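okay it's January and I have been promising some of you my thoughts on soup season for weeks, so get a cup of something and settle in, this is going to be a few posts

1/ Start the broth the night before. I know, I know, but a broth that has sat overnight in the fridge tastes so much rounder, and you can lift the fat off the top with a spoon while the coffee brews. My neighbor Gyu-bin Chae taught me that when I first moved to Dilora and I've never gone back.

2/ Tomato soup wants more onion than you think. I use 3 big ones for a pot that feeds 6, and I let them go slow, slow, slow until the whole kitchen smells sweet. Then a spoonful of chili paste (the red one from Yoo, if you can find it) right at the end.
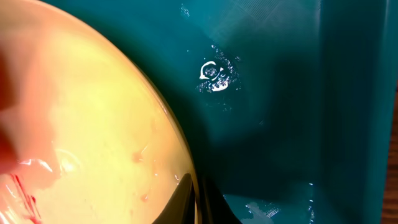 3/ Bread! Please don't skip the bread. Day-old is lovely here, torn up by hand and toasted at 200 C with a little oil until the corners go dark. The Thursday stall over by Lorunon sells its old loaves cheap after lunch and I usually come home with two more than I meant to buy.

4/ Freeze it flat in bags, label it, and then believe the label. I once thawed what I was sure was lentil for my sister and it was applesauce. She ate it, bless her, with cheese on top.

5/ Somebody asked about barley. Yes to barley, but cook it in its own pot or it will drink all your lovely broth by morning. More on beans tomorrow if my hands warm up, I've got a lot to say about beans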